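An afternoon at the Lepik open day

I nearly didn't go. The email about the Lepik open day had been sitting in my inbox since before Christmas, under a pile of sale offers and a reminder about my boiler, and by the time I opened it there were only a few places left on the afternoon tour. I put my name down, forgot about it again, and then found myself on 2026-01-13 scraping ice off the windscreen with a library card and wondering why I'd said yes.

For anyone who hasn't come across them, Lepik is a small outfit on the Gedham estate, behind the tile warehouse. They work on getting robot arms to handle cloth. Clothes, towels, bedding, that sort of thing. I spent nine years in a hotel laundry before my knees gave up on it, so when I heard there was a place not far from me trying to get machines to fold towels I was always going to want a look, if only to have a good grumble.

Parking is awful, by the way. There are spaces marked for visitors but they were full when I arrived, and I ended up on the verge opposite with two wheels in the mud. If you go to the next one (they're planning another in April) I'd take the bus. It stops at the roundabout and you can walk it easily.

We signed in, got stickers with our names on, and were given tea in proper mugs and a very good ginger biscuit. I had two. Then we were split into small groups and mine got Rūta Koppel, who runs the cloth side of things and talks at a tremendous speed. She told us straight off that we could ask anything at any time, and a man with a rucksack took her at her word and asked what it all cost before she'd got the door open. She laughed and said she'd tell him at the end. (She didn't, I noticed, and he was looking at the biscuits by then.)

First stop was a sort of corridor with benches down one side, where they take things apart and mend them. I liked this bit more than I expected to. There were bins of screws and a rack of fingers for the grippers, all in different lengths, and Rūta let us hold a few. They're lighter than you'd think. She said the soft ones wear out first and the cloth tells you when, because it starts slipping. I know that feeling! We had a pair of tongs for the hot sheets that went exactly the same way and it took me months to get anyone to order new ones.

Next came the store room, which is full of clothes. Shelves and shelves of them, washed and sorted into crates by what they're made of. They have 900 items on the books, all second-hand, and they buy from a charity shop in town called Felimdale, which must be delighted. Someone asked why they don't just buy new. Rūta said new clothes all behave too nicely. An old jumper that's been through the machine every week has gone its own way, the hem rolls, one sleeve is longer, and that's what you get in real life. I could have told them that for nothing, but I was pleased to hear it said.

Then we went through to the room with the arms. It's warmer in there than in the rest of the building and I was sorry I'd kept my coat on. We stood behind a line of tape on the floor and were asked to keep our bags on our fronts. What surprised me was how much of the work is still people. I'd pictured an arm whizzing away by itself and a chap in a white coat with a clipboard, and it's really a person and a machine with their heads together over a piece of cloth.

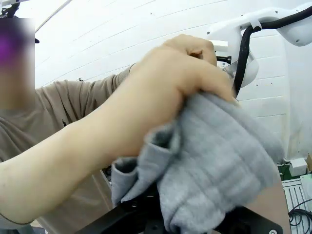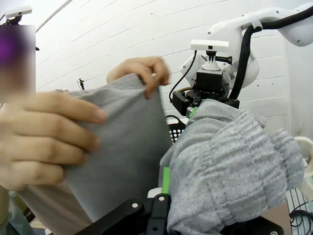 The thing about cloth, and I'll say this to anyone who'll listen, is that it never sits the same way twice, and that's the whole trouble with teaching a machine to deal with it. A box stays a box. A towel is flat, then it's a lump, then it's a rope, and your hands have sorted it out before your head has noticed. You can see it in that bunched-up grey towel, with one fist closed round it and the rest just hanging down in folds wherever it fancies. Where are the corners? You or I would find them by feel, running a thumb along the edge until it stops. Rūta said finding a corner is still one of the hardest jobs they have, and that a good part of her week goes on nothing else. I told her that in the laundry we used to give new starters a heap of hand towels on their first morning, and you could tell by the tea break who had the knack. She wrote that down, which I was rather chuffed about.

The knitwear is another matter again. Somebody in our group (a knitter, you could tell by her cardigan) wanted to know whether ribbing made things easier or harder, and we had quite a long chat about it. A thick rib gives you plenty to get hold of, but it's heavy and it stretches, so where you've grabbed it and where it ends up are two different places. Thin smooth stuff is the other way about. It goes where you put it, but picking up one layer and leaving the one underneath is a devil of a job. We all had a go at this with our eyes shut, on a folded T-shirt she passed round, and I'm pleased to report I got it first time. The rucksack man got both layers. So did the knitter, and she was cross with herself.

After that came the demonstration proper. Kęstutis Pētersons took over for this, a quiet sort who stood with one hand near the stop button the whole way through and explained what we were seeing as it went. The arm had to pick a flannel out of a washing-up bowl, spread it on the table and fold it in half and in half again. I'd promised myself I wouldn't be impressed. Well, it got hold of the flannel, gave it a little shake (there was a laugh at that, it looked so like somebody's mum), laid it down a bit skew and folded it. The fold wasn't square. I'd have sent it back. But it was a fold, and then it did another one, and I found I was holding my breath!

The second go didn't work. It picked up an edge, lost it, picked it up again and lost it again, and Kęstutis let it try a third time before he stopped it and put the flannel back in the bowl himself. I thought more of them for letting us see that. I've been to trade fairs where everything runs like clockwork on a loop and you come away not believing a word of it.

He told us they'd run that one fold 200 times the week before, and they keep a note of each one, good or bad, and what the cloth was. I asked how long a fold takes and he said 33 seconds on a decent run. Now, I can fold a flannel in the time it takes to say so, and I said that too, and he said yes, but could I do it all night? I said I'd had shifts that felt like it.

There was a question and answer bit afterwards back where the tea was, and I'll put down what I remember. Will it take jobs? That came up first, from a young woman at the back, and Rūta didn't wriggle. She said that if it ever gets good enough it will change some jobs, and that at the moment she can't find a laundry that has enough people to fill the shifts it's got. I think that's fair as far as it goes. We were always short. But being short was partly because of what they paid us, and I said so, and there was a bit of nodding. I'd have liked more time on this and less on the software, but then I don't know anything about software.

Someone else asked if it could do fitted sheets and the whole room groaned. No, is the answer. They haven't even started.

There was also a man from Giritz, who make pressing machines and had come along to have a nose, and he and I got talking by the coats. He started out on a calender line like I did, and we swapped burn stories for so long that they were turning the lights off behind us. He reckons the first place you'll see these arms is feeding things in at the front of a machine, one piece at a time off a heap, and leaving the folding to the kit that's already there. That makes sense to me. Feeding was the job that did for my shoulders, and I wouldn't have missed it.

A few practical bits if you fancy going. The tour lasts a good two hours and you're on your feet for nearly all of it, though they found me a stool as soon as I asked. The whole building is on one level. There's a single loo, and it's at the far end past the store room, so go before you start. Wear layers for the warm room. Groups are kept to 20 across the afternoon and you do need to book, and they don't take children under twelve, which I think is a shame but I can see why with all those cables and moving arms. It's free. There's a tin by the mugs if you want to put something in for the biscuits.

I've asked Rūta whether she'd like a box of old hotel towels, the thin ones that have gone like cardboard, as my sister has a loft full of them that she won't throw out. She said yes before I'd finished the sentence. So I'll be going back in April with those, and this time I'm getting the bus.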